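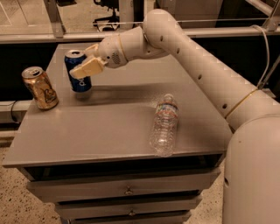 Ackermann's ferry drama to open in theaters after festival run

July 22, 2023

14 shares | 3 comments

"The Harms Crossing," a family drama set aboard a car ferry in its final week of service, will open in theaters this fall, its distributor said Friday.

Plustley Pictures has picked up the film for release in the United States and Canada. The company did not say what it paid. It plans to open the movie in a small number of cities first and add more theaters over the following weeks.

The film was directed by Arne Ackermann, whose earlier work was mostly in television. It is his second feature. It stars Edeltraud Wendt as a ferry captain who has run the same route for most of her adult life and learns that a bridge is going to replace it. Her two grown sons come home for the last crossing, and one of them turns out to have worked for the company building the bridge.

Wendt, 71, began as a stage actress and had not taken a leading role in a film in nine years. She said she read the script on a train and called the director from the platform.

"I had been sent a lot of grandmothers," Wendt said. "Grandmothers in kitchens, grandmothers in hospital beds. This woman has a job, and she is good at it, and she is angry. I wanted to play her before he gave the part to somebody else."

The movie had its first showing in June at the Bodano Film Festival, where it won the audience award. The festival said 1,502 ballots were cast in the category this year. Both public screenings were held in the festival's main hall, which seats 792, and both sold out. A third screening was added on the last morning.

Reviews from the festival were mostly good. Several critics praised Wendt and the long scenes in the wheelhouse, where the captain and her older son argue without looking at each other. Some found the middle section slow, and one complained that the younger son is given little to do after the first half hour.

Ackermann said he has trimmed the film a little since then. The version coming to theaters runs four minutes shorter than the one shown in June. Most of the cuts are in a dinner scene, he said, and the ending has not been touched.

The film was shot over five weeks on a working ferry that had been taken off its regular route for the winter. The crew could use the boat only on weekdays, and fog held up the shoot for three days. Ackermann said he kept some of the fog footage and rewrote a scene to fit it.

For the final crossing, the production put out a call for local residents to play passengers and got more than 1,000 replies. Many of those chosen brought their own cars on board.

"We asked them to dress the way they would for the ferry," Ackermann said. "One man wore a suit. He told me he always had, so we left him in the suit."

The music was written by the three-member group Plirell, its first score for a film. A soundtrack album will be released the same week as the movie.

Plustley said dates and a list of cities will be announced next month, along with a trailer. The film is in English and German with subtitles. It has not yet been rated.

Ackermann is writing his next project, a comedy about a driving school. Wendt said she has not been offered a part in it.

"I can't drive," she said. "He knows that, and I think it would help."

Get our weekly movie news in your inbox. Enter your email address to sign up. You can unsubscribe at any time.

We use cookies to improve your experience on this site. By continuing to browse, you agree to our use of cookies. Accept | Manage settings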